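Jars, Lids and My Ongoing Pantry Problem

Hello again from the messy end of Cletville! Last time I promised you the rest of the spice drawer, and I will get to it, but first I have to talk about jars. I have been thinking about jars for weeks. My family would like me to stop.

It started when Riet Van Rooij wrote in asking what I do with all the empties (pasta sauce, pickles, that fancy honey your sister gives you), and I went to look in my own cupboard and, well. Jars everywhere, lids in a bread bag, and half of the lids didn't belong to anything I still owned. So I took the whole lot out, wiped down the biggest table in the house and started matching.

My one real rule now is that a jar doesn't go back on the shelf until I've had it open next to its own lid. Clear glass makes this so much easier, by the way, because you can see right away if there's a bit of old label glue or a smear you missed.

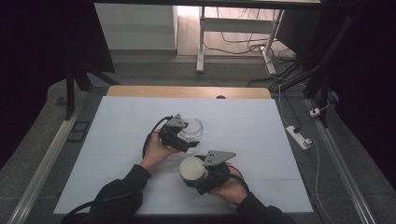 A clear glass jar with its lid off, on a nice big white work surface.

If the lid smells, it gets a night in baking soda and warm water. If it still smells in the morning, out it goes. I used to hang on to pickle lids thinking they'd air out eventually, and then I had a batch of granola that tasted like dill. Never again!

Sem Van Loon swears by the Schouten shelf risers for keeping jars in two rows, and I did try one. It's sturdy and it looks lovely, but my shelves are shallow and the back row just became the place where lentils go to be forgotten. I gave it to my neighbor and went back to a single row, tall ones on the left.

Now, lids. I'm very fond of the plain off-white kind, smooth on top and easy to wipe. The ones with a slightly sunken middle are handy too, since a round sticker sits down inside the ring and doesn't get rubbed off by your palm every time you reach for the rice.

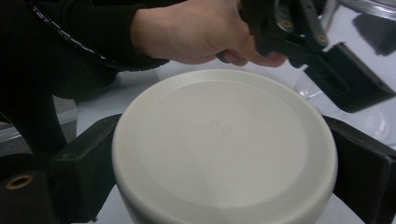

For stickers I write the name of the food and the month I filled it, nothing else. I did try adding cooking times once (20 minutes for the brown rice, and so on) but my handwriting isn't up to it. Pencil works better than pen on paper labels if you refill a lot, and you can rub out October and put in whatever comes next.

A few of you asked about wide lids that stick. Run the closed lid under warm water, dry it well, then try again with a rubber glove on. Please don't bang it on the counter. I chipped a perfectly good jar that way and I'm still annoyed.

Next time: the spice drawer, for real, plus Riet's trick for storing bay leaves. If you have a jar shelf you're proud of, write and tell me how you've set it up!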